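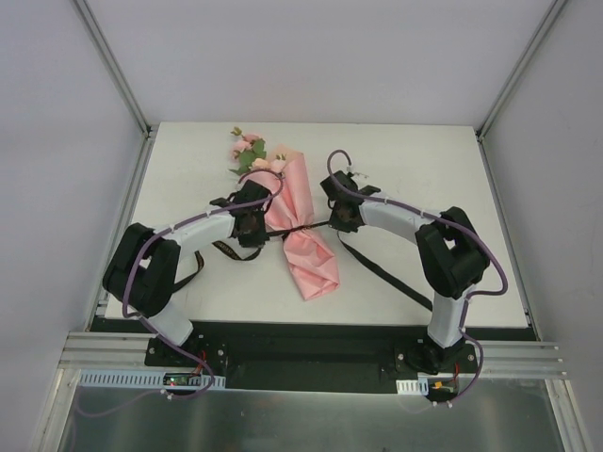 I've been buying fake flowers from Jirkitz for years (my mother's apartment gets no sun at all, so real plants are a lost cause), and when they announced an open house in June I put my name down the same morning. Two hours on the bus, and I'd do it again next week! What I really wanted was the wrapping, because I can never get mine to look like theirs - pink paper with long folds up top, a black ribbon pulled in tight at the waist, and then the paper flaring out again at the bottom. Mine always ends up looking like a sandwich.

They let us in at 10 through the stockroom, which holds 2,264 kinds of stem according to the sheet they handed out. I believe it. The shelves go right up to the ceiling and it smells like new shoes in there. I lost a good 20 minutes in the peonies and had to run to catch up with the group.

Next was the paper room. Most of the paper comes from a mill called Romano, and you can buy offcuts by the bag. I bought two. They feel heavier than the stuff I get at the craft store, and our guide said that's most of the trick: thin paper goes limp where you pinch it, so the folds above the ribbon won't stand up. She also told us to put a second, paler sheet inside, in peach or cream, and let it peek out behind the blooms. I'd never once thought of doing that.

Then we got to try it ourselves. Lay the bouquet down on the table, gather the paper with one hand, slide the ribbon under, cross it and pull. Leave the tails long and trim them at the very end (I cut mine first, of course, and had to start over). My second try came out pretty well, with a couple of pink blooms and some big green leaves in the middle. The lady next to me did hers in all white and it was gorgeous.

Lunch was a cheese roll from the Zarkton bakery across the road, and it was fine, a little dry. The gift shop takes cards but the coffee cart doesn't, so bring change. They're doing another open house in the fall and I'm going back for the wreath table, which was full by the time I got there.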